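Flisard: a desk-sized arm that arranges dried flowers

README for the home build and the recordings that go with it

Hello, and thank you for looking in. Flisard is a small robot arm that Lutz Kramer and I have been putting together in the back half of my garage, with a good deal of borrowed bench time at the Drarnomow shared workshop when we needed the big drill press. The idea was to have an arm that could pick up dried stems and put them in a vase without crushing them. My mother dries flowers every summer and hands them out to anyone who stands still long enough, so we were never going to run short of material.

This folder holds the drawings for the fingers, the control scripts, and a set of 150 recorded runs. Most people will only want one of the three, so skip around as you like.

What is in the folder

fingers/ has the print files for the gripper, current version and the two before it. The old ones are there because Lutz still likes the second version better for thick stems, and he may be right.
control/ has the scripts that read the hand controller and drive the arm.
runs/ has the recordings, one subfolder per run, with the wrist camera video, the joint positions and a short text note.
notes/ is my build diary, lightly tidied. The early pages are mostly about screws.

The fingers

The fingers are black plastic and close flat against each other, with openings cut into the lower part to save weight. We spent most of our time on the tip. Dried stems are slippery and they snap when you squeeze them in one spot, so the tip had to hold a little bundle firmly and still let the cut ends pass through underneath. If you print your own, sand the inside faces lightly and stop well before you think you should. I ruined a good pair by getting carried away with the sandpaper one evening — the stems simply rolled out.

Wheat is the material I would start with. It is cheap, it stands up straight, and a broken stalk is no great loss.
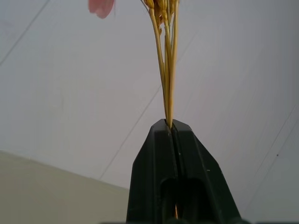
Wrist camera view: dried wheat stalks held at the fingertips, with the ears toward the top.

The wrist camera looks along the fingers, so tall stems run out of the top of the picture and you will often see only the start of the ears. We tried moving the camera back on a longer bracket and it wobbled so badly that we went back to the short one. If you have a stiffer bracket design, please send it! The mount holes are in the drawing called Gerlach (named after the street where Lutz was living when he drew it, and by now it is too late to change).

How the runs were made

One of us steered the arm with the hand controller while the other reset the stems. Each run covers one pick and one attempt at placing, and is at most 30 seconds long. We left the failed attempts in. There are 23 of them, marked "miss" in the text note, and I would ask you to keep them if you pass the set along, as they have been the most useful part for us when working out grip settings.

Lighting was whatever the workshop had on. Please don't expect the colors to match from one run to the next.

Getting it going

Plug in the arm, then the camera, then start the script called home_arm. Wait for the arm to settle before you put anything near it. After that, start steer_arm and move the controller slowly until you have a feel for it. The grip strength is set in a file called grip.txt; begin at 3 and go up one step at a time. Roses and other brittle heads should be held low on the stem.

If the fingers chatter when they close, check the small screw on the left side first. It works loose, and I have lost more afternoons to that screw than I care to admit.

Known troubles

The cable to the wrist catches on the elbow when the arm reaches far to the right. We tie it back with a bit of ribbon.
Some text notes are in a mix of English and Lutz's shorthand. A key is in notes/.
The Fovent viewer script opens the runs in the wrong order. Sort by folder name and you will be fine.

Use and thanks

Use the drawings and recordings for whatever you like, and tell us if you build one. Last changed on 20th April; I hope to add a wider set of fingers in May if the garage stays dry.

Syahrul Wibisono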